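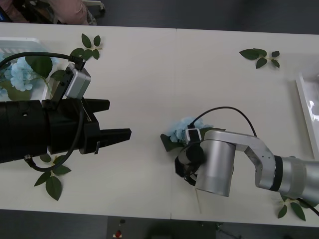 White tabletop, two panels pushed together, seam a little right of center

Home Forums Tables & Desks New Posts Members Log In

Two tops side by side or one big slab?

vostside_jaq
Hello everyone, long-time reader and first-time poster, so forgive me if I ramble! I'm setting up a shared sewing and homework table in our back room and I keep going in circles. One big top looks lovely, but our stairs turn twice and I don't think it would make it up. Two smaller tops would be easy to carry, but then there's a seam, and I just know crumbs and pins will find it. Has anyone lived with a seam for a few years? Did you fill it, or leave it be?
– Jaqueline Bermúdez

druster2323
Welcome, Jaqueline! We've had two tops together for six years now and I wouldn't change a thing. Ours are bolted underneath with three flat steel plates, and I run a butter knife down the join whenever I remember (so, February). Please don't fill it. We moved house once and I was so glad we could take it apart.

Mathebula
I have to disagree with my friend up there, sorry! I left mine open and my quilting cotton snagged on it every single evening. I filled it with a bit of white caulk, wiped it flush with a damp finger, and it's been smooth ever since. You can still cut caulk with a blade if you move.

druster2323
Fair enough, though caulk goes yellow, and then you have a yellow stripe down your white table. Were your two edges level to begin with? Mine snagged too until I put a shim under one leg.

Mathebula
Level-ish :) I'll admit I never checked with a proper level. No yellow so far, but it doesn't get much sun in there.

Cultelitz
Could you put the seam where you don't work? My aunt has hers off to one side with the sewing machine on the wide part, and the fabric hardly ever crosses it.

vostside_jaq
Oh, I like that, we do have an odd pair of sizes in mind! Two tops it is, then, and I'll try shims before caulk. Dumisani Masilela from next door has offered to help carry, so now I only have to pick the legs. Does anyone have a favorite height for sewing standing up?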